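Birnotbridge curfew and march permit FAQ

Updated as we hear more. Check back, things are moving fast.

Is the curfew still on?
Yes. 11 pm to 5 am, inside the old town ring only. Droltham is not covered, never was.

How long does it last?
Council voted for 3 weeks. Can be extended by another vote.

I work nights. Can I get home?
Yes, carry a work badge or a shift letter. Pay stub is OK too. No special pass needed, ignore the texts saying otherwise.

Are marches banned?
No. Any group over 57 people needs a permit, filed 6 days ahead. Smaller groups just have to stay on the sidewalk.

Where do I file?
Window at the Bouchard Street annex, mornings only. Online form is down again.

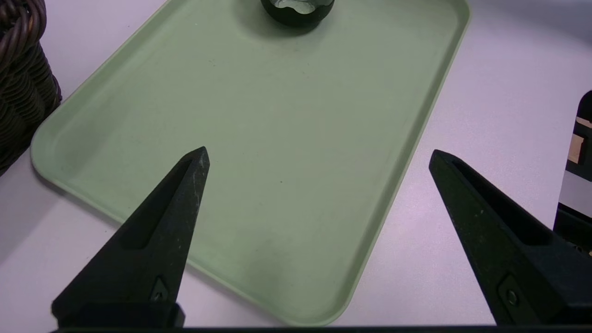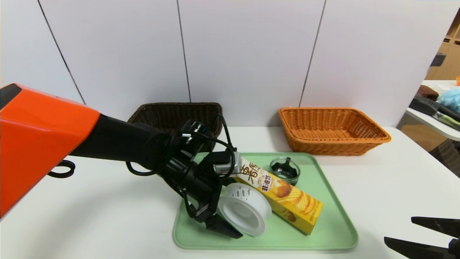 How many people signed the petition against the curfew?
1,712 at last count. It goes to the council in June. Paper signatures only, must be a city resident.

I got a ticket. Now what?
Don't pay it yet. Paying counts as pleading guilty. Ask for a hearing in writing, keep a copy, keep the envelope too. Hearings are taking around two months.

Can police search my bag at the bridge checkpoint?
They can ask. You can say no, but then they can turn you back. Different rules if your under arrest.

Are buses running?
Last one out of Gindo Square leaves at 10:20 pm. Route to Droltham is on detour, skips the courthouse stop.

Can I film officers?
Yes, from a public place, as long as you dont block them.

Is the library open?
Closes at 8 pm for now. Returns slot is open all night.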